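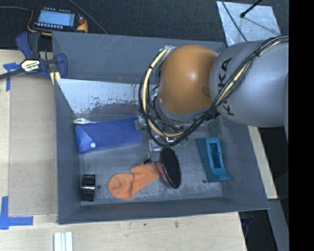 A grey bin with a blue pouch, an orange sock and a brush-like item on the floor of it.

Kurkcombe Lost Property: Frequently Asked Questions

Last updated January 23, 2023

These answers cover small items left at the Kurkcombe baths, sports hall and library. For bicycles and anything larger than a suitcase, please speak to the front desk at the sports hall.

I have lost something. What should I do first?
Ring or call in at the building where you think you left it. Small things are often handed to the desk and stay there until closing. If the desk does not have it, fill in a lost item form, either on paper or on our website. One form per item, please, unless they were all in the same bag.

What should I put on the form?
The colour, the size and how it fastens. "Blue pouch" is a start, but "dark blue flat pouch, flap at one end, white snap button" is much quicker for us to match. Mention any marks, repairs or name labels. If there was something inside, tell us what it was, as we may ask about it when you collect.

How long do you keep things?
We keep most items for 90 days from the date they were handed in. The exceptions are:
Food and drink — thrown away the same day.
Wet swimwear and towels — washed if possible, then kept for 12 days.
Bank cards — destroyed after 11 days if not claimed.
Passports and driving licences — passed on to the issuing office.

Do you keep single socks?
Yes, if they are clean or can be washed. We get a lot of them from the changing rooms, mostly children's. They are kept for the same time as other clothing. You do not need to bring the other sock to claim one, but it does help if yours is plain black or white.

What about hairbrushes and combs?
Brushes are kept in a separate paper bag once they have been sorted. We do not clean them. Used toothbrushes, razors and make-up sponges are not kept at all. Make-up in a closed case is kept for the full period.

Where are the items stored?
Items from all three buildings are brought together in open bins and sorted from there. Clothing, bags and pouches, toiletries, and jewellery and keys are then stored separately. Jewellery, keys and phones go into a locked cupboard. Sorting can take a few days, so please try again if we could not find your item the first time.

We had a very full store after the December holidays and some items handed in then were entered late. If your form was sent in that month and you have not heard from us, please send it again.

Can I come and look through the bins myself?
No. We used to allow this, but things were going home with the wrong people. A member of staff will bring out anything that fits your description.

How do I prove something is mine?
For everyday items, a good description is enough. For phones, we will ask you to unlock the phone at the desk. For jewellery, a photograph of you wearing it is useful but not essential. You will be asked to sign for whatever you collect.

Can someone else collect for me?
Yes. Give them a signed note with your name, the form number and their name. They should bring something with their own name on it.

Is there a charge?
There is no charge for collecting in person. If you would like an item posted, you pay the postage before we send it. We do not post keys, phones or glass.

What happens to things that are not claimed?
Clothing and bags in good condition go to the Jimell charity shop. Worn-out textiles are sent for recycling. Single socks go with the textiles. Last year we handled 3000 items across the three buildings.

I found something. Where do I take it?
Any of the three desks will take it. Please tell us where you picked it up, even if it was only "by the lockers". Do not open pouches or purses to look for a name — staff will do that with a colleague present.

Who do I contact?
Mateja Stojanovska looks after lost item forms and general questions. Mahfuz Mollah deals with posted items. Both can be reached through the sports hall desk, or leave a message with the form number and your telephone number.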